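08/09/2019 - Gripper build, second pair

Back on the grippers this evening, and in a good mood about it, so forgive me if I go on a bit. The Fulotard hinge pins finally came from the shop in Tornport and they are lovely - a snug push fit in the black frames, no filing, no swearing. I had been putting off the second pair for weeks over those pins and then the whole job took less time than supper.

The linkage now closes evenly on both sides up to 90 degrees of trigger travel. Past that it still wants to bind a little, and I think the left bushing is to blame (it's the one I drilled on a day when I should have been in bed). I will ream it before I do anything else. Pads are the blue ribbed ones from the Ticona sheet, glued and clamped overnight. I have enough of that sheet left for one more pair if I'm careful with the knife.

Logging goes through the Vudetlow board as before. The last card held 1,943 readings, of which 504 were doubled up by the old timer bug, so please don't use that set for anything serious! I've put the fix on the bench laptop.

Cloth is the job for now, spread out on the big bed where there's room to swing an elbow.

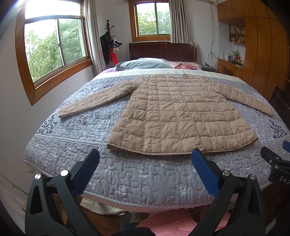
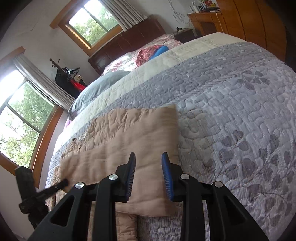 Quilted things are harder than I expected when I drew the fingers. The padding squashes and you think you have a good hold, and then you find you've only got the outer layer between the tips. I'd like to try a tip that is a touch narrower, and perhaps a softer return spring, the 268 gram one in the tin by the vise. If anyone borrows that tin, please put it back where it lives. Still to do: ream the bushing, shorten the trigger cord, and order more pins before November, when the shop shuts for stocktaking.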